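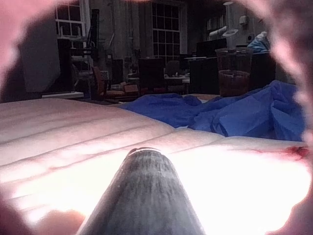 How much cloth does one person need to change and make a bed every week? In our group the answer was two full sets – one on the bed and one in the wash – and anything more than this mostly stayed on a shelf and was never used.

Bedding Habits in Shared Student Rooms
Project report, second year, Home and Textile Studies
Group members: Awuor Makokha, Iker Marín, Manee Bunnag
Supervisor: Maarten Van Rooij

1. Why we chose this topic

All three of us live in the student house in Dolton, and we all came there with one suitcase. In the first month each of us bought sheets in a hurry and each of us bought something wrong. Manee bought fitted sheets which were too shallow for her mattress. Iker had no mattress cover at all until January. Awuor had four blankets, two of them never opened from the bag.

When we had to choose a subject for the home project, we wanted to write about a thing that every student does but does not learn in a class. We decided on the bed: what lies on it, how it is changed, and how the cloth is washed and put away.

2. Questions

We wanted to know how often students change their bedding, and what stops them from doing it more often. We also wanted to test if a simple order of work makes the change faster and more pleasant. A smaller question was about stains on mattresses and pads, as the house takes money from the deposit for them.

3. Method

We asked 17 students from the house to fill in a short paper form. It had questions about the number of sheets, the day of washing (if there was one), and the condition of the mattress. Then five of these students agreed to try our order of work for four weeks and to keep a small diary. We did the first bed together with every person, and after this they worked alone.

For practice we used the spare bed on the upper floor. It has a white padded surface with long seams across it, and for the cover we used a bright blue cloth. The strong color was helpful in our practice evenings. On white padding it is easy to see where a blue cloth lies flat and where it is bunched up, and a beginner can correct it without much explanation.

4. The order of work

We wrote the steps on one sheet of paper and hung it inside the closet door.

Open the window for some minutes, if the weather permits.
Take off the pillowcases first and use one of them as a bag for the other dirty pieces.
Pull the top cover toward the foot end and lay it over a chair.
Take off the fitted sheet, starting at the wall side.
Look at the padding in good light. Treat any mark now.
Put on the clean sheet, again starting at the wall side.
Shake the cover two times and lay it from the foot end up.
Pillows last.

The step which people forgot most often was the fifth one. Three of the diaries say that the person remembered it only when the clean sheet was already on. We think this happens because many students change the bed late in the evening, when the room is dim and they want to sleep. Thibault Brunet, who kept the longest diary, wrote: "At eleven at night I do not inspect anything. I only want a flat place." After the second week he moved the change to four in the afternoon and did not forget the step again.

5. Stains on the padding

The white padding is nice to look at but it shows everything. On our practice bed there is a small red mark near one end of the padded surface. We do not know what made it, so we used it to discuss what a careful person should do with an unknown stain.

Our rule is to begin with the gentlest method. Cold water and a clean white cloth come first, and the cloth is pressed on the place, not rubbed. If this does not help, a little mild soap can be used, and then cold water again. Hot water should be avoided when the stain is unknown, as heat can fix some stains in the cloth. A padded surface must dry completely before a sheet goes over it. We also learned that too much water is a problem by itself, for it goes deep into the filling and leaves a ring that is larger than the first stain.

Many of the students said in the form that they cover a stain and try to forget it. We understand this very well, but an old stain is harder to remove than a new one.

6. Folding and putting away

The folding part went less well than we planned. We taught the method of putting one corner into the other for fitted sheets, and in the practice evening all people could do it. At home most of them rolled the sheet instead. A rolled sheet is not so beautiful, but it fits in the drawer, and we changed our instruction to allow it.

One idea from Manee worked better. She put each complete set inside its own pillowcase, so that a person takes one packet and has everything. Four of the diaries mention this as the most useful thing. One diary says that the packet was too thick for the shelf – this student had a winter cover in it.

7. What we would do differently

Four weeks is a short time. Two people were away in the last week and their diaries have empty pages. We should also have asked about the price of washing, because several students wrote it in the margin by themselves as the main reason for waiting. In the next version the form will have a line for it.

Our instruction paper was too small to read from the bed. Iker has made a larger one, and it is now hanging in the laundry room beside the drying racks.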